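큐텍, 소형 목제 서랍 조립 규격 개정… 앞판 돌출과 바닥판 홈 기준 정리

가구 부재 업체 큐텍(Cuteck)이 탁상용 수납 가구에 들어가는 소형 서랍의 조립 규격을 개정했다. 개정 규격은 3월 출하분부터 적용되며, 대상은 니소프(Nitthorpe) 공장에서 생산하는 서랍 계열 '심(Shim)' 전 품목이다.

개정 항목은 앞판과 상자의 폭 차이, 바닥판을 끼우는 홈의 위치, 레일 고정 방식이다. 외형 치수와 손잡이 관련 항목은 변경되지 않았다. 기존 본체에 개정 서랍을 끼워 쓰는 것도 가능하다.

앞판은 상자보다 좌우로 각각 5mm 넓게 재단한다. 종전 규격에서는 돌출 폭을 품목별로 달리 정해 두어, 같은 본체에 다른 품목의 서랍을 넣으면 틈이 드러나는 경우가 있었다. 앞판의 나뭇결은 가로 방향으로 통일한다. 한 본체에 서랍이 여러 단 들어갈 때는 같은 판재에서 이어서 재단한 앞판을 위에서 아래로 배열한다.

측판과 뒤판의 접합부는 턱을 따낸 뒤 접착한다. 접착 후 압착 시간은 30분으로 정했다. 압착이 끝나면 상자를 뒤집어 대각선 길이를 재고, 두 대각선의 차이가 허용 범위를 넘으면 재조립으로 돌린다. 측판 윗면은 모서리만 가볍게 면을 잡고 도장은 얇게 한다. 도막이 두꺼우면 습도가 높은 계절에 본체와 닿는 부위가 뻑뻑해진다는 것이 회사 측 설명이다.

바닥판은 측판 하단의 홈에 밀어 넣고 접착제를 쓰지 않는다. 판재의 수축과 팽창을 홈 안에서 흡수하도록 한 구조로, 홈 깊이는 종전과 같고 위치만 아래쪽으로 옮겼다. 이에 따라 내부 유효 높이가 소폭 늘어난다. 다만 품목별 내부 치수표는 아직 개정판이 나오지 않아, 당분간 종전 표에 별지를 붙여 배포한다.

레일은 측판 바깥면에 붙인다. 나사는 측판 두께를 관통하지 않는 길이를 쓰며, 고정 위치는 지그로 맞춘다. 좌우 레일의 높이가 어긋나면 서랍이 끝까지 닫히지 않으므로, 출하 전 빈 상태에서 한 번, 하중을 넣은 상태에서 한 번 개폐를 확인한다.

큐텍은 규격 개정에 앞서 브락턴(Brarkton) 시험실에서 서랍 2,942개의 개폐 상태를 점검했다. 점검 항목은 좌우 흔들림, 앞판 수평, 바닥판 처짐, 레일 이탈 여부다. 수평이 맞는 흰색 상판을 기준면으로 삼고, 서랍을 비운 채 측정한 값을 기본값으로 기록했다. 밝은색 목재로 만든 서랍은 앞판이 상자 양옆으로 나오고, 안쪽 뒤판 상단을 따라 턱이 지나간다.
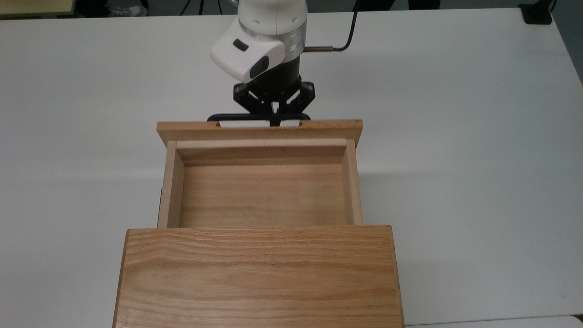
교체 부재 공급

종전 규격 서랍의 앞판과 바닥판은 재고가 소진될 때까지 공급한다. 주문 단위는 10개이며, 본체 뒷면에 적힌 품목 번호를 함께 기재해야 한다. 레일은 좌우 한 쌍으로만 판매하고, 개정 규격용 나사는 레일 포장에 동봉한다. 앞판만 교체할 경우 기존 나사 구멍을 그대로 쓸 수 있다. 니소프 공장의 주문 접수 마감은 매일 오후 4시다.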